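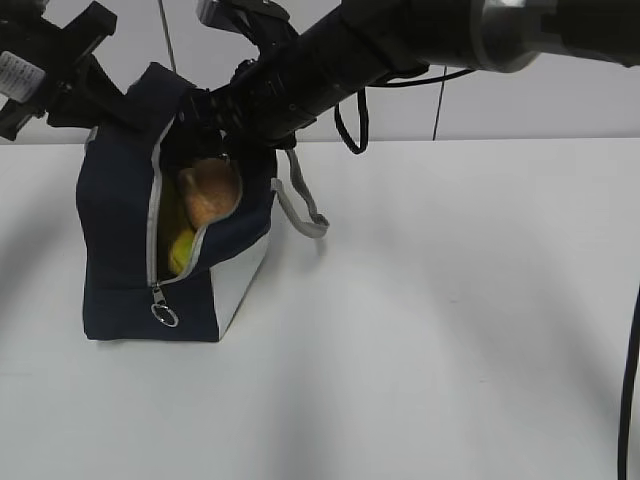 Keerthana Shetty wrote to me in May to ask whether I really need people who can pack a lunch, because surely everyone can pack a lunch, and what would she have to put on the application, that she owns bread?

Well, yes, Keerthana, more or less! If you own bread and you have opinions about where it goes in the bag, I want to hear from you. I've had a few messages along the same lines, so let me lay the whole thing out properly.

I run the lunch bag workshop at Clultus. We're a small outfit above the old shoe store in Prosser, and we make soft lunch bags and write the packing booklets that go with them. The next one is called the Gravau, and before we settle the pattern I need regular people to pack it, carry it around, unpack it and tell me what got on their nerves. I've been packing lunches for so long that I don't notice my own habits anymore (I put the fruit in first, always, and my sister thinks this is insane).

What you'd be doing

You come to our packing room for a session, we give you a bag and a table, and you make up a lunch from whatever is out that day. Usually there's bread or rolls, fruit, something in a tub, a drink, a napkin. You pack it the way you'd pack it at home. Then you zip it, walk down to the corner and back with it on your shoulder, come upstairs and take everything out again. We talk while you do it, or we don't – some people like quiet and that's fine with me.

After that you take a bag home for two weeks and use it for real. Work, school, the park, the bus, wherever you eat. I'll ask you to scribble in a little notebook most days. A line is plenty. "Roll got flat" is a perfectly good entry. So is "zipper caught on napkin, swore."

Things I'm especially curious about: do you open the bag all the way or just enough to get a hand in? Do you eat straight out of it? Where does the strap end up when the bag is sitting on a table, and does it bug you? Can you find your fruit without looking? I could go on, and in the session I will.

Who I'm looking for

Anybody over eighteen who carries a lunch at least a few times a week. You don't need any background in sewing, cooking or design. I'd love to have more people who pack for somebody else, for kids or a parent or a spouse on night shift, as they have a completely different way of doing it. Left-handed people, please, please write to me. Same goes for anyone whose hands are stiff or sore and who finds small zipper pulls a pain. We had hardly any of you last time and the bag was worse for it.

If you have food allergies, tell me when you write and I'll sort out what's on the table before you come. We're up one flight of stairs, but the shop downstairs lets us use their back room, so stairs don't have to stop you.

The practical stuff

A session runs about 70 minutes. Mornings start at 9:30 and there's a late one at 5:15 for folks coming from work. You get $200 once you've done the session and handed in the notebook, and you keep the bag. I pay by check or bank transfer, your choice. Parking is free behind the building, next to the dumpsters – it's not glamorous but it's close.

I take notes by hand and I don't put names on them. If you change your mind halfway through the home part, just bring the notebook back and I'll pay you for the session.

How to get in touch

Write to me at the Clultus workshop, or drop a note in the box by the street door. Tell me your first name, how to reach you, which times suit you, and what you had for lunch yesterday and how you carried it. That last one matters more to me than anything else you could put down. Long answers are welcome!

I'm also looking for one person to help me run the late sessions: laying out food, wiping down tables, washing tubs, typing up notebooks with terrible handwriting in them. It's paid by the hour and could turn into more when we start on the Prustholm, our bigger picnic bag. If that sounds like you, put "helper" at the top of your note.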